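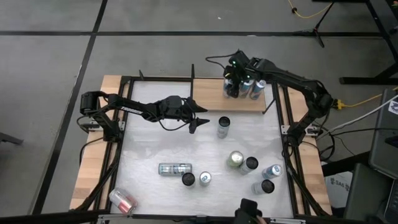
Nulla incorpora a su departamento de revisión forense 2 analistas para el área de inventarios y mermas. El departamento atiende encargos de distribuidores de alimentación, operadores de máquinas expendedoras y cadenas de hostelería que han detectado diferencias entre el registro contable y las existencias físicas, o que reciben de su aseguradora la petición de acreditar una pérdida. El trabajo parte del artículo de bajo valor unitario y alta rotación, cuya ubicación debe quedar anotada antes de cotejarla con el albarán, el parte de traslado y el asiento correspondiente. Un error de ubicación y una sustracción producen a menudo el mismo descuadre en el saldo, y distinguirlos es la función principal del puesto.

Referencia de la plaza: 1328
Dependencia: Eylül Şimşekoğlu, responsable de revisión forense
Jornada: completa, de 8:00 a 16:30, con pausa de media hora
Contrato: indefinido, con período de prueba de 3 meses
Modalidad: presencial durante los trabajos de campo; a distancia en la fase de redacción, previo acuerdo con el responsable del encargo

Funciones

Planificar y ejecutar recuentos físicos sin preaviso en almacenes, cámaras y puntos de venta del cliente.

Conciliar los recuentos con el libro de existencias, las facturas de proveedor y los registros de salida. La conciliación se realiza en Iter, la aplicación interna de papeles de trabajo.

Analizar ajustes manuales de inventario: usuario que los registra, hora, importe, motivo declarado y documento de soporte. Se presta especial atención a los ajustes contabilizados fuera del horario de almacén y a los fraccionados por debajo del límite de autorización.

Revisar abonos, devoluciones y notas de rotura, con contraste directo ante el proveedor cuando el cliente lo autorice por escrito.

Mantener la cadena de custodia de la documentación original y de las copias de soportes informáticos.

Participar en entrevistas con personal del cliente, siempre en presencia de un segundo miembro del equipo, y levantar acta de las mismas.

Redactar el informe de hallazgos. El informe describe hechos, cuantifica diferencias y expone las limitaciones del alcance; no atribuye responsabilidad penal a personas concretas.

Requisitos

Titulación universitaria en Administración de Empresas, Economía, Contabilidad o equivalente.

Experiencia mínima de 3 años en auditoría externa, auditoría interna o control de inventarios. Se valora por igual la procedencia de firma o de empresa.

Dominio de hojas de cálculo y conocimientos suficientes de SQL para extraer y cruzar tablas de movimientos sin asistencia.

Conocimiento de los métodos de valoración de existencias (FIFO y coste medio ponderado) y de sus efectos sobre el margen.

Español a nivel profesional. Inglés escrito para la lectura de contratos y correspondencia.

Permiso de conducir y disponibilidad para desplazamientos. Los gastos se liquidan mensualmente contra justificante.

Se valorará

Experiencia en periciales de parte o ratificación de informes ante tribunales.

Conocimiento de turco. Parte de la documentación del encargo Coşkun está redactada en ese idioma y no se dispone de traducción completa.

Manejo de Stumeck u otro sistema de gestión de almacén con registro de auditoría exportable.

Independencia e incompatibilidades

Las personas candidatas declararán cualquier relación laboral, mercantil o familiar con clientes del departamento. La lista de clientes se facilita en la segunda entrevista, tras la firma de un compromiso de confidencialidad. No se admiten actividades paralelas de asesoramiento contable – la docencia queda exceptuada si se comunica por escrito.

Condiciones

Retribución fija según experiencia acreditada, en 14 pagas, sin variable ligada al importe recuperado ni al resultado de la investigación. Formación inicial de 2 semanas a cargo de Elie Haddadin, que comprende técnicas de recuento, documentación de evidencias y uso de Iter. Cuota de colegiación a cargo de la empresa.

Proceso de selección

Consta de una revisión documental, una prueba práctica y 2 entrevistas. La prueba se realiza en la oficina, con un fichero de movimientos de almacén y 17 documentos de soporte; se pide identificar las partidas sin respaldo suficiente y redactar una nota de una página. Se evalúan el orden de los papeles de trabajo y la trazabilidad de cada cifra. No se puntúa la rapidez.

La candidatura incluirá currículum, copia del título y una relación de encargos anteriores sin datos que permitan identificar a los clientes. Se remitirá a través del formulario de empleo de esta web, con la referencia 1328 en el asunto. El plazo permanece abierto hasta finales de octubre. Las solicitudes sin referencia o con documentación incompleta no se tramitan. La incorporación está prevista para noviembre.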